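# Lemislow – a mesa do lanche

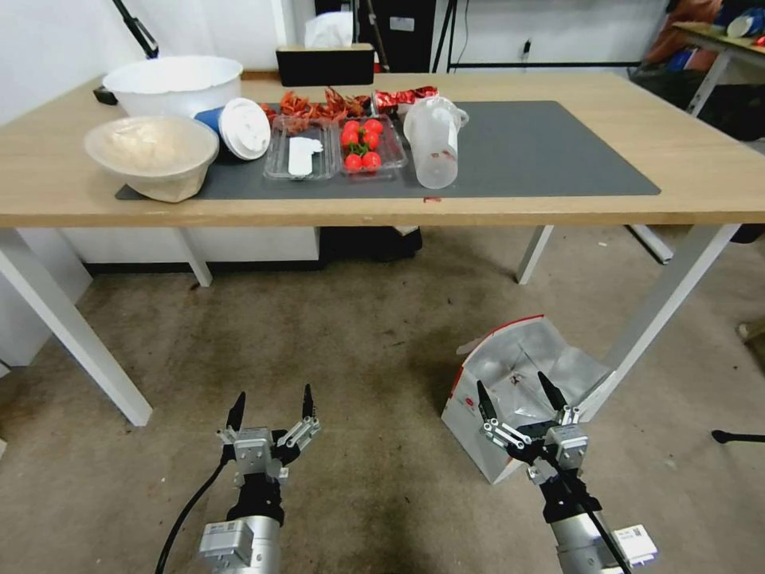 ## Categoria: louça e restos

Comecei o Lemislow por causa de mesas como esta: lagostins amontoados no fundo do tapete cinza, tomates-cereja num pote transparente, uma colher de plástico branca no pote ao lado e um copo de papel azul tombado. Guardo aqui as minhas notas sobre o que separar, o que juntar e o que vai para o lixo.

A pasta tem 3 listas:

- `comida.md` – tudo o que ainda se come ou já não se come
- `recipientes.md` – potes, tigelas, copos, jarras medidoras
- `lixo.md` – embalagens de salgadinho, guardanapos, migalhas

### Como eu classifico

Tigela de papel e tigela de plástico são entradas diferentes, mesmo quando estão uma atrás da outra. Tampa tem linha própria (briguei com o Eusebio Valcárcel por isso, ele queria copo e tampa juntos, e eu ganhei!). Pote com talher dentro entra como pote, e o talher ganha uma nota.

Lagostim vai como `lagostim`, no singular, seja um ou um monte. Já vi gente escrever camarão, lagosta e até "bicho vermelho", então por favor usem o termo da lista.

### O que falta

- nomes em espanhol, que a Idun Fagerlund ficou de revisar
- decidir se jarra medidora é recipiente ou utensílio – mudei de ideia 2 vezes e hoje ela está em recipientes
- uma entrada decente para embalagem metalizada

Correções são bem-vindas, de preferência uma palavra por vez, que eu me perco fácil nas listas compridas.

Última revisão: 4 de agosto de 2022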